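Tiltitz Laboratory, Kitchen Bay
Notebook entry, 03/12/2020
Subject: Working rules for the dishwasher task, revision 5

The purpose of this entry is to record the rules agreed for loading and unloading trials in the kitchen bay. They replace the loose notes kept under Joltbridge and apply to all runs logged from number 715 onward.

1. Clearance. No person enters the bay while the arms are powered. The operator stands at the marked line and keeps the stop control in hand for the full run.

2. Speed. Arm travel near the rack is limited to 200 mm per second. The limit is set before power is applied and is read back aloud by the second person.

3. Rack and drawer. The dishwasher drawer is fully extended before an arm moves over it. The drawer is not to be pushed in by hand during a run, even when the arm is at rest.

4. Test items. Only light, unbreakable items are used until the grip settings have been signed off. Glass and knives remain excluded. Ceramic plates are under review.

5. Cables. Cables on the arms are checked for slack at full reach. Floor cables are to be coiled and kept on the far side of the dishwasher, clear of the feet. Run 706 in the old series was stopped on this point and the wording has been made stricter.

6. Second hand. When only one arm is working, the other is held low and away from the cabinet handles. The Zarberg checklist allows it to be parked on the counter. We do not.

Open point: rule 3 does not say who confirms that the drawer is at its stop. Proposed wording is in the Dijkstra folder, file 1706. Comments should be written on the sheet, with initials.
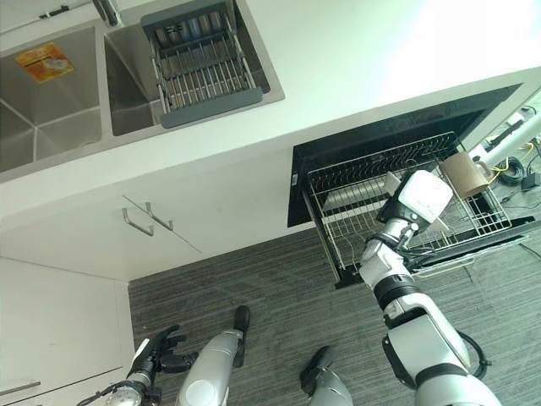
Entry by: Kitchen Bay Safety Desk, Tiltitz

Gripper over the rack beside the tan cup, with the other hand held low near the tall cabinet, as rule 6 requires. The cup is on its side. Rule 4 should state whether an item lying down is approached with the fingers pointing straight down or at an angle. Until that is settled, operators are to note the approach used in the run log.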